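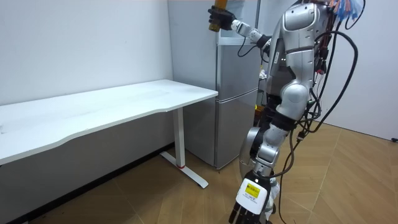 Two-door mini fridge next to a standing desk, worth it?

dravville_dan
Setting up a work room and I want a small fridge in it, the silver kind with the separate freezer door on top. Plan is to put it a step away from the standing desk so I quit walking to the kitchen 20 times a day. The sales pages all say "whisper quiet" and I don't believe any of them. Anybody living with one?

Nidis
I had one for two summers. Quiet until the compressor kicks in, and then it hums through a wall. If you take calls you'll hear it on every one of them.

Dilruba Talukder
Depends what you put it on. Mine sat on bare floor and buzzed, so I stuck a rubber mat under it and most of the buzz went away. I'm on calls from 9 to 4 and I've never had a complaint.

Nidis
Never had a complaint isn't the same as can't be heard. People are polite.

Dilruba Talukder
I recorded myself. You could hear my chair more than the fridge.

wevness
What are you people keeping in there that needs a second door? The freezer part on these holds an ice tray and maybe one burrito. A single door gives you more shelf for the same floor space. I looked at both last July and couldn't see what the extra money bought.

dravville_dan
The freezer box inside the single-door ones frosts up, doesn't it? That was my reason.

wevness
Some do. Some of the two-door ones you defrost by hand too, read the manual before you pay. The listing won't say it in big letters.

gulyas_k
Had the single door. Frosted so bad I couldn't close the little flap, and everything under it dripped. Went to two doors and I defrost maybe twice a year. So no, I don't agree it's the same thing.

wevness
Twice a year is still defrosting.

gulyas_k
Sure, and I'd take it over a puddle under the sodas.

Nidis
Nobody has asked about the gap. Mine wanted a few inches behind it and I shoved it flat against the wall like everyone does. Ran hot all the time. Also check which way the doors swing. If they open toward the desk you'll be squeezing past them with a coffee in your hand.

dravville_dan
Desk runs along the wall and the fridge would go past the end of it. I could turn it to face either way I guess. What about stuff on top? I was going to keep jars up there, tea and so on.

Dilruba Talukder
Fine for tea. I wouldn't put anything up there that minds getting warm, and nothing glass if the thing shakes when it shuts off. Mine has walked a jar to the edge.

wevness
So it's quiet but it walks jars to the edge. OK.

Dilruba Talukder
One jar. Before the mat.

gulyas_k
Measure your depth with the door open. I didn't, had to move the desk 7 inches and re-run all the cords.

dravville_dan
Measured tonight, I've got 16 inches of slack past the desk. Still not sold on the noise. There's a floor model at the store in town, I'll go Monday and stand next to it until it kicks in.

Nidis
Good luck hearing anything in a store.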